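Setting a Sodium Target You Can Keep

Most people who track what they eat begin with energy and stop there. Sodium gets less attention, partly because the numbers are harder to find and partly because the label figure applies to a serving few people measure.

Sekar Saragih, a dietitian at the Padilla clinic, has patients log sodium alone for 2 weeks before changing anything. Calories, fat and sugar are left out. The log has three columns: the food, the weight as eaten, and the milligrams.

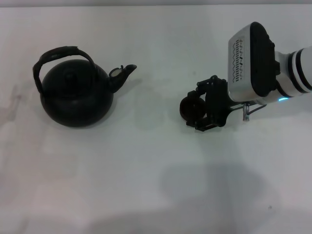 Reading the log

A first log often contains gaps. Restaurant meals are the usual cause, followed by sauces added at the table. Saragih marks each gap with a default of 200 milligrams and corrects it later if the recipe can be found.

One patient's daily average came to 2635 milligrams once the gaps were filled. Bread and canned soup made up more than half of it. Salt from the shaker was a minor entry.

Software shortens the work. Zemano accepts a weight and returns a value from its own food table. Skendum reads bar codes but rounds each entry, so small items can drop to zero. Ovach lets the user store a recipe and divide it by portion weight.

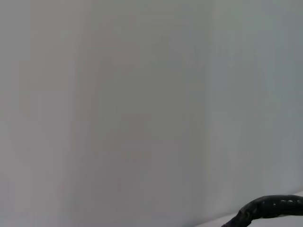

Whichever program is used, the food table should be checked against the package for the items eaten most often. Manufacturers change recipes, and a stored value may be years old. Saragih repeats the check every July.

The target is set after the log is complete. It is lowered in 2 steps, with the largest single source replaced first and the next largest left until the new average has held steady.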